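拉链是怎么“咬”住的？

上个星期天，我的笔袋拉链卡住了，怎么拽都不动。我气得想把它扔掉，后来忍住了，趴在桌上看了半天。看着看着，我就想给你们讲讲拉链的事。

你现在就可以去找一条拉链，书包上的、外套上的都行。凑近了看，两边各有一排小牙齿，对不对？我们管它们叫“链牙”。左边的牙和右边的牙不是面对面站的，它们是错开的，你一颗、我一颗，像两只手的手指交叉在一起。

那谁来让它们交叉呢？是拉头！拉头里面有一条路，形状像字母Y。往一个方向拉，两排牙从Y的两条岔路走进去，挤到一起，就咬住了。往回拉呢，中间那块小小的尖角把它们一颗一颗分开，拉链就打开啦。

我的朋友阪井大地（Daichi Sakai）问过我：不用拉头，直接用手指捏行不行？我试了，捏了好久，手指都红了，还是咬不紧。你也可以试试，不过别拿妈妈的新外套试哦。

大牙齿的拉链摸起来一格一格的，小牙齿的就顺滑得多。装铅笔的袋子、装东西的纸箱，家里翻一翻，总能找到几条不一样的。
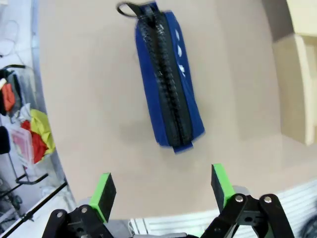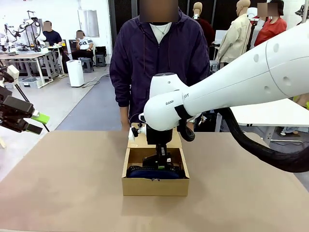
好，说回卡住的事。拉链卡住，常常是因为布边钻进了拉头里。这时候千万别使劲往前拉，越拉它咬得越紧。先往回退一点点，用另一只手把布轻轻往旁边扯，再慢慢试。我那个笔袋就是这么救回来的，花了5分钟。

要是没有夹到布，只是涩涩的拉不动，可以拿铅笔在链牙上来回涂一涂。铅笔芯里有石墨，滑溜溜的，能帮拉头走得顺一些。涂完记得用纸擦一下，不然手指会变黑，别问我怎么知道的！

还有，笔袋别塞得太满。我以前往里面硬塞过3把尺子，拉链都被撑歪了。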